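Notebook, April, handheld gripper collection, household sorting set

14:20. Second pass at the soft goods rules. The draft Tyson MacPherson circulated covers rigid objects well enough and says almost nothing about fabric. Notes below are meant to go into the next revision, section on deformables.

Episode start. Both jaws fully open, both tools in view of each other, hold still until the tone. We had 121 episodes in the Pîrvu batch and 27 were sent back at review, most of them for a start taken with one jaw already half closed. Cheap to fix. Operator checks the pads first, then the tone.

Grasp. One item per closure. Thin plastic clings to cloth and comes up with it. If two things come up together, put both down on the table, open fully, regrasp. Do not shake. Shaking gives a wrist trajectory we can't use and the Fleltex filter drops the whole episode anyway.

Closing speed: keep under 80 mm/s at the pads. Draft says "slow", which reviewers read three different ways. 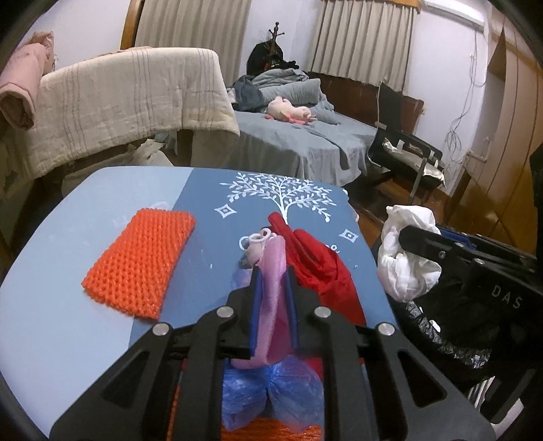 Handover between tools is allowed only above the table surface, never over the bag or the floor. The receiving jaw closes and holds before the giving jaw opens. Overlap of 20 frames minimum. Puvel wanted more but the operators' hands tire and the overlap gets padded with drift.

Bags and liners. Second tool holds the rim or stays clear of it. No pushing items down with the back of the linkage; pads only. Pivot pins snag on open knits and mesh, so approach those from a corner with the jaws wide. Added to the checklist as item 6.

Layout. Reset by mixing, not by arranging. Items may overlap and may hang past the edge of the table. Same order twice in a row is a reject. Background stays as found, homes are supposed to look like homes. Only remove papers with names or addresses, and screens get turned off.

Failed grasps: keep them if the operator recovers in the same episode. Tag "recovered", no further comment. If the item ends up on the floor, stop and discard. Tyson disagrees on the floor case, wants those kept under a separate tag. Left open.

Pads: wipe at every battery change, replace when the edge lifts. Faltik's spare set is a slightly different thickness, so jaw zero has to be redone after a swap. Write it in the log, with the tool side (L/R). Last time it was missing and we lost the afternoon finding the offset.

To do: rewrite the handover paragraph, ask review for the reject codes as a plain list, check whether the tone is audible with the air conditioning on.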